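Household chores trial, Pisard kitchen room
Progress report to Hester, May 2, 2025
Prepared by Gerrit Pretorius

Drawer work took up most of this period. Serken still says it will be ready for homes by June. I doubt it. 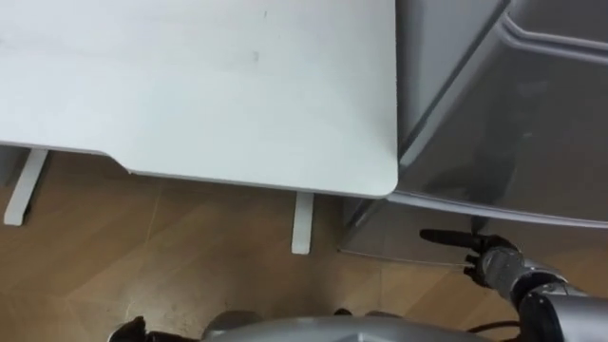
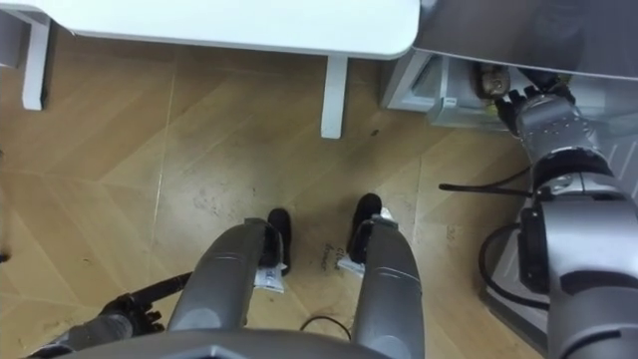 Of 400 attempts at the drawer task, the log has 12 that ran from start to finish with no help from staff. Mokoena counts part-finished runs as passes and I don't, so our totals will differ. A person does this job without thinking.

I'd hold back the second payment until we see the task done in a kitchen Serken hasn't set up itself.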